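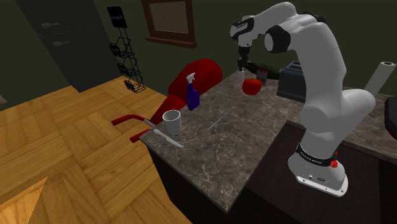

Kitchen sim, gripper straight down over the small white object, apple close by.

July, 4:20 pm

Modska finally loads the whole kitchen without choking! Melur Menon moved the arm onto the marble counter this morning and the reach is so much better - it gets past the apple and still has elbow left over.

The club task for the Gondal round is one pick and one place, scored on the small white object. I kept the mug and the blue spray bottle in because I want clutter, and the thin rod stays too (great test for the planner, it's so easy to miss).

Run settings: seed 3769, 33 tries per batch, gripper speed on 2. Batch 542 is queued for tonight.

To do:
- try a lower approach height, the fingers come in very near the apple
- ask Melur if the Trener script can shuffle the toaster and the bottle lying at the back
- rename the Wollell export folder, two of us have saved over each other already

I love this stage. Want to try the mug next, handle or no handle - bring ideas!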